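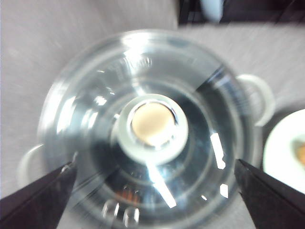
Figure 3. Wrist camera view during a lid removal demonstration. The glass lid is on the pot and both gripper fingers are in view.

4.2 Collection of Demonstrations

All demonstrations for the kitchen tasks were collected on the Rarulby arm, a single manipulator fitted with a two-finger gripper and a small camera at the wrist. Two methods of teaching were used. In the first, the operator held the arm near the wrist and moved it through the task by hand while the motors compensated for gravity. In the second, the operator stood at a separate station and drove the arm with the Faltance handheld controller, watching only the wrist camera stream. Joint positions, gripper opening and camera images were recorded in both cases and stored in the same format.

The lid removal task was chosen because it depends heavily on the final part of the approach. The robot must bring its fingers to either side of a small round knob, close on it, raise the lid clear of the pot and set it down on the counter. An error of a few millimeters at the knob usually causes the fingers to slide off or to push the lid sideways on the rim. Glass lids were included on purpose. As Figure 3 shows, light falls on such a lid in long white streaks, and the dark inside of the pot can be seen through it. Neither gives a dependable cue for distance, and depth estimates computed from the wrist images were poor over most of the glass. The knob and the bright rim were the features that operators reported using most.

We collected 400 demonstrations of lid removal by remote control and 80 by hand guiding. The numbers are unequal because hand guiding needs a second person at the emergency stop, and sessions of that kind were limited to one hour. Each operator completed 17 practice trials before any recording was kept. Practice trials were discarded whether or not they succeeded.

Pot position and orientation were changed between trials. Other kitchen items, such as plates and food, were allowed to remain on the counter within view of the camera. Earlier work in our laboratory had used a cleared surface, and the policies trained on that data often failed when a second round object was present. No markers were attached to the pots or lids.

4.3 Differences Between the Two Methods

Hand-guided demonstrations were shorter and smoother. Operators moved the wrist in one continuous arc toward the knob and seldom stopped before closing the fingers. Under remote control the same operators paused above the lid, made several small corrections and then descended slowly. These pauses are a problem for training. A policy that copies them may come to rest above the lid and stay there, as the image changes very little from one step to the next. We therefore removed any still period longer than 450 milliseconds from the recordings, keeping the first and last images of each period.

Hand guiding has a different weakness. The operator can look at the pot from the side and so has information that the wrist camera does not provide. In a number of recordings the arm corrected its height at a point where nothing in the image called for a correction. The operator's hands and sleeves also entered the image in some trials, and those trials were marked and left out of the training set. Remote control avoids both effects, which is the main reason we treat it as the primary source of data.

Force was not recorded in either method. Operators using the controller had no sense of contact and tended to close the gripper further than the knob required. We limited the closing current in software after the first week of collection. Recordings made before the limit was set were kept, with the gripper command clipped to the new range.

4.4 Labeling

Each recording was divided into approach, grasp, lift and placement using the Lim annotation tool. Boundaries between approach and grasp were set at the first image in which the gripper command began to decrease. The placement phase was labeled by inspection. The pan and drawer tasks in the Purkora set were labeled under the same rules and are described in Section 4.5.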